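Emgate legt neues Album »Ovendale« vor – und misstraut dem eigenen Comeback

Plavov, 23. Juli. Comeback-Alben gehören zu den am meisten überschätzten Ereignissen der Rockmusik. Das weiß auch Emgate, und die Band macht es ihrer Plattenfirma nicht leicht, das Gegenteil zu behaupten. »Ovendale« erscheint im Dezember bei Pace, enthält 10 Stücke und ist das erste Studioalbum der Doom-Band aus Plavov seit der Rückkehr von Sängerin Yabsira Berhe.

»Von einer Rückkehr zu den Wurzeln will ich nichts lesen«, sagt Berhe. »Die Wurzeln waren ein Proberaum ohne Heizung und ein Schlagzeug, das nach jedem zweiten Lied auseinanderfiel. Wer das zurückhaben möchte, war nicht dabei.«

Die Skepsis hat Gründe. Das vorige Album, noch mit Gastsängern eingespielt, klang nach Meinung vieler Anhänger so, als hätte jemand die Gitarren in Watte gepackt. Die Band widerspricht inzwischen kaum noch. Gitarrist und Produzent Ermanno Farina nennt die Platte »ordentlich gemischt und vollkommen überflüssig«. Auf der letzten Tour stand davon ein einziges Stück im Programm, und auch das flog nach wenigen Abenden wieder heraus.

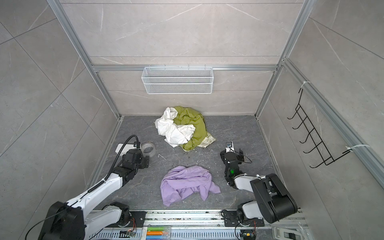
Für »Ovendale« hat Farina etwa 244 Stunden Bandmaterial gesichtet, das meiste davon nach eigener Auskunft unbrauchbar. Übrig blieben lange, langsame Stücke mit wenigen Overdubs. Die Vorabsingle »Kaltes Blech« kommt ohne Refrain aus, was man mutig finden kann oder einfach unfertig. Das Titelstück dauert über elf Minuten und braucht die Hälfte davon, bis der Gesang einsetzt. Ob das trägt, müssen Hörer entscheiden, die mehr Geduld mitbringen als die üblichen Playlisten.

Auch mit dem Wort »limitiert« geht Pace diesmal vorsichtiger um. Die Vinylausgabe wird in 2.459 Exemplaren gepresst. Buntes Vinyl, signierte Postkarten und eine zweite Fassung mit anderem Cover, die wenige Wochen später nachgereicht wird, sind nicht vorgesehen. Daneben gibt es eine schlichte CD und den Download. Eine Box für 119 Euro, wie sie beim Vorgänger in den Regalen liegen blieb, wird es nicht geben.

Konzerte sind für das Frühjahr geplant, bestätigt ist bisher keines. »Wir kündigen erst an, wenn die Verträge unterschrieben sind«, sagt Farina. »Abgesagte Tourneen hatten wir genug.«

Hörproben für Redaktionen verschickt Pace auf Anfrage. Vorformulierte Pressezitate liegen nicht bei.

Pressekontakt: Pace, Abteilung Presse, Plavov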